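Vuslow Community Health Network
Minutes of the November meeting, Sleep and Wellbeing Working Group

Held in the upstairs room, Gotia Centre. Opened 5:30 p.m. Quorum present.

1. Minutes of previous meeting
Accepted with one correction. Item 4 should have read "evening clinic", not "evening class".

2. Matters arising
The quiet room at the Gotia Centre now has a lock on the inside. The blind is still on order. The sign on the door is to be changed from "Sick Bay" to "Quiet Room" before the next drop-in.

3. Shift worker sleep survey
The survey closed at the end of last month with 751 responses, 70 of them on paper. Night staff at the Demchenko plant made up the largest group. The most common complaint was trouble falling asleep after a run of nights, followed by noise in the daytime. Several people wrote that they had not spoken to a doctor about it and did not know they could.

Discussion on whether to release the written comments. Some name a workplace or a supervisor. Agreed that only the totals go on the website, and the comments stay with the working group.

Action: summary to be written in plain language, one page, and circulated before the next meeting.

4. Sleep program
Fivari has offered its five-week sleep course at the community rate. The course covers regular wake times, caffeine, screens and what to do when awake at 3 a.m. Members asked whether it suits people on rotating shifts — the outline assumes a fixed bedtime. Decision deferred until Fivari answers in writing.

5. Printing
Quote received for 300 wallet cards with the after-hours counselling line. Moved and seconded that the quote be accepted. Carried, one abstention. The colour is to be dark blue on white, as the grey was hard to read on the last lot.

6. Other business
The kettle in the meeting room trips the power if the heater is on. Reported to the centre.
A request to move meetings to mornings was discussed and not supported — too many members work days.

Next meeting: same room, same time. Closed 6:50 p.m.

Vuslow Community Health Network | Contact us | Copyright, all rights reserved | Back to top 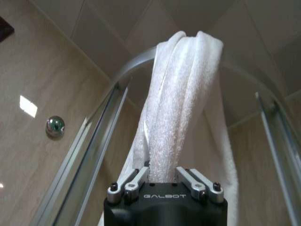

White terry-cloth towel held in a Galbot gripper.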